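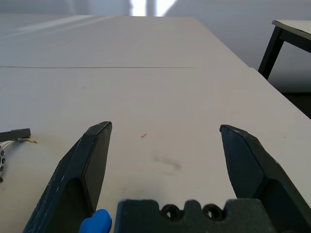
From: Müzeyyen Yaman
To: gusora-players list
Date: Mon 3 May
Subject: Re: [gusora-players] Ferry glitch after the spring patch, and is co-op worth trying yet?

Hi Wudon, hi everybody,

Yes, yes, yes, try co-op! I've been playing it almost every evening since the patch landed and I'm having more fun with Gusora than I've had since the first winter map. But your ferry question first, because I lost a whole cargo run to it and I'd like to save you the same grief.

> On the list, Wudon wrote:
>
> Has anyone else had the ferry at Kurup Landing leave without
> them? I load up, I walk on deck, the horn goes, and then I'm
> standing in the water and the boat is halfway across the bay
> with all my stuff on it. It's happened twice. I reloaded the
> second time and the cargo was gone from the log too.
>
> Also, my sister wants to play and I don't know if co-op is in
> good enough shape. Last I tried was in March and we got kicked
> out every time one of us opened the map. We'd both be on older
> laptops. Is it any better now?
>
> And does anybody still use the Gosel route? I can't find it on
> the new chart.

The ferry: it only happened to me when I was carrying something in my hands while I walked on. If I put everything in the hold first and board with empty hands, I stay on the deck. I tried it 20 times in a row on Saturday (yes, I had a pot of coffee and no plans) and never got wet. Then I picked up one lantern, walked on, and splash. So hands empty, then board.

As for the missing cargo, don't reload! The crates are still on the boat. Swim back, wait at the landing until the bell rings 3 times, and the ferry comes home with everything in the hold. The log shows an empty line until you open the hold yourself, and then it fills back in. If you reload before that, the game saves the empty line and that's the end of your salt fish. I found that out with a load worth nearly 200 shells, and I said some words my cat hadn't heard before.

Co-op is so much better. The map kick is gone for me, and I open the map constantly because I have no sense of direction even in games. My cousin and I play on machines that were nothing special when we bought them, and it runs fine with shadows on low and the wave detail turned down one notch. Leave the fog alone, though. Turning the fog off made the shoreline flicker for both of us, and the fog is half the charm of the place anyway.

A few things that still go wrong, so your sister isn't put off on her first night:

- Whoever hosts should be the one to ring the dock bell. When the guest rings it, the tide sometimes stops for that player only, and you end up seeing different beaches. Pretty funny, but you can't trade.

- If the guest's coat turns invisible, take it off and put it on again indoors. Doing it outdoors doesn't seem to help.

- Don't both fish from the same rock. You'll share one line, and neither of you can let go until somebody leaves the game.

The new two-person rowing is wonderful, by the way. One of you takes the left oar and one takes the right, and you really do have to talk to each other or you go in circles. We spent our first hour going in circles. Once it clicked we went all the way around the north point at sunset with the whales coming up next to us, and I don't think either of us said a word for ten minutes. Please start your sister there and save the trading for later.

Gosel: still there! It's been moved off the main chart and onto the back of it. Flip the chart over (the button is tiny, bottom corner, looks like a folded page) and the route is drawn in brown ink. You need to have talked to the net mender at least once in your current save, otherwise the back is blank. The currents have changed too, so your old timing won't work. I leave at low tide now instead of high and hug the reef until the second marker. There are new singing seals along there and I won't spoil what they do if you sing back.

One question of my own while I'm here. Has anybody gotten the kite to stay up past the lighthouse? Mine drops like a stone at the same spot every time, wind or no wind, and I can't tell if that's a bug or if I'm missing a longer string. I've checked both shops and the old man's shed.

If you two want company for your first co-op session, I'm on most evenings after supper, and my dock has room for 2 more boats. Bring lanterns (in the hold!).

Müzeyyen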